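Stestier推出Brurko浴室台面收纳系列，面向小户型与出租公寓

产品共三个组件，10月起在Plulmont门店及线上发售

家居收纳品牌Stestier今日宣布，旗下Brurko浴室台面收纳系列将于10月正式发售。该系列针对单台盆浴室设计，用于整理洗手台上日常使用的牙刷、牙膏、剃须刀、洗手液和小件护理用品。首批产品由Plulmont连锁家居店独家销售，同时在其网上商城上架。

Brurko系列由3个组件组成：一只靠墙窄托盘、一只立式分隔杯和一个台沿理线夹。三件可以单独购买，也可以成套购买。所有组件均不需要打孔，不使用胶粘，搬家时可直接带走。

系列的开发由Stestier与设计工作室Marciniak共同完成，前期工作从一次入户调研开始。调研共走访652户家庭，其中621户的浴室只有一个台盆。受访家庭以两居室及以下住宅为主，既有自有住房，也有长期租住的公寓。项目组在每户记录洗手台的尺寸、插座位置、镜子下沿高度，以及台面上常放的物品种类，累计登记台面物品3796件。

登记结果显示，放在台面上的东西大多是每天都要用的。牙膏、牙刷、剃须刀和洗手液出现得最多，其次是乳液、药膏一类的软管，再次是梳子、发圈和未拆封的小包装。许多家庭的镜柜和抽屉并没有装满，但住户仍习惯把常用物品留在水龙头两侧，理由是早晨时间紧，伸手就能拿到。

项目组据此确定了设计方向：保留住户在台面上取物的习惯，只对物品的位置作出安排。瓶装用品靠墙，软管类用品直立，电线沿台面边缘走。水槽前方和两侧靠外的区域尽量留空，方便洗脸和擦拭。

调研中也记录了台面材质对清洁习惯的影响。浅色或纯色台面上的水渍和牙膏印比较显眼，住户擦得较勤；带斑点的花岗岩台面不容易看出污渍，物品底部往往很久才移动一次。不少受访者表示，擦台面最麻烦的一步是先把东西一件件拿开。因此，窄托盘被设计成可以连同物品一起端起，两端各有一处便于手指扣住的凹口。

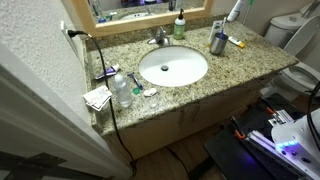

斑点花岗岩台面上的洗手液、牙膏、一次性剃须刀与电源线，牙刷放在不锈钢杯中。

电源线是另一个被频繁提到的问题。电动牙刷充电座、吹风机和直发器都需要用电，而浴室插座通常装在洗手台一侧的墙上，电线要横过台面才能垂到下方，或者绕过其他物品。住户擦台面时要先提起电线，取放瓶子时也容易碰到。Brurko理线夹卡在台面前沿或侧沿，夹口分为两档，可以固定不同粗细的电线，使其贴着边缘走线。Stestier提醒用户，理线夹只用于整理电线，不能改变电器的防水性能，电器使用完毕后应拔下插头，并远离水槽存放。

靠墙窄托盘的进深较小，放在水龙头后方或侧后方均可，适合洗手液、漱口水等瓶装用品。托盘底部有四个硅胶垫脚，与台面之间留出缝隙，便于通风。托盘内的沥水板可以取出，单独用清水冲洗。

立式分隔杯内有可拆卸的隔片，分出牙刷、牙膏和剃须刀三个位置。剃须刀一格较深，刀头朝下时不会触到杯底。牙膏一格开口较宽，也能放下常见的护手霜和洗面奶软管。杯底设有排水孔，下方配接水碟。习惯使用自己漱口杯的住户，可以只取出隔片，放进口径相近的杯子里使用。

在材质方面，托盘和接水碟采用哑光陶瓷，分隔杯外壁为不锈钢，隔片和理线夹为软质硅胶。全系列提供米白、浅灰和墨绿三种颜色，不锈钢部分保持本色。Marciniak工作室在选色时参考了调研中常见的石材台面、白色台盆和木框镜子，希望产品放进已经装修好的浴室时不显突兀。

Stestier产品部表示：“我们在走访时看到的浴室，多数没有条件重新装修，租来的房子更是如此。住户想要的东西很简单，擦台面的时候省事，早上找得到牙膏，电线别挡路。这套产品就是照着这几条要求做的。”

Marciniak工作室表示：“最初的方案有七个组件，打样后请参与调研的家庭试用，逐步减到现在的数量。有些组件单看很实用，放到台面上却又占了一块地方，所以没有保留。”

试用期间，参与家庭对托盘的高度提出了较多意见。第一版托盘边沿偏高，较矮的瓶子不易取出，清洗时边角也容易积水。正式版降低了边沿，并把内角改为圆角。理线夹的夹口也作了调整，早期样品在厚石材台面上夹得不够牢，现版本加长了夹臂，台面较薄时可垫入随附的硅胶片。

为配合发售，Plulmont将在门店浴室用品区设置台面展示，按照单台盆浴室的常见尺寸搭建，顾客可以把自己常用的瓶罐带到现场试放。店内另备一份免费的台面整理手册，内容包括：

整理前先把台面全部清空，擦净后再逐件放回；
每天使用的物品留在台面，每周使用的放进镜柜，其余收入抽屉；
同类软管用完一支再开一支，未拆封的小包装不放在水槽旁；
一次性剃须刀用后冲净、甩干，直立存放；
插座附近不放盛水的杯子。

手册的电子版将在发售当日于Plulmont网上商城提供下载。

Brurko系列各组件及成套装的零售价格将在发售前由Plulmont公布。产品外包装为可回收纸盒，不含塑料内衬。托盘与分隔杯享有两年质保，硅胶配件可单独补购。

关于Stestier
Stestier是一家家居收纳用品品牌，产品涵盖厨房、浴室和玄关，主要面向小户型家庭和租房住户。

关于Marciniak
Marciniak是一家产品设计工作室，业务包括日用陶瓷、五金小件和家居配件的设计与打样。

关于Plulmont
Plulmont是连锁家居零售商，经营家具、布艺、收纳及卫浴用品，设有线下门店和网上商城。

媒体联络
样品借用、产品图片及采访安排，请联系Stestier传播部。门店展示相关事宜，请联系Plulmont市场部。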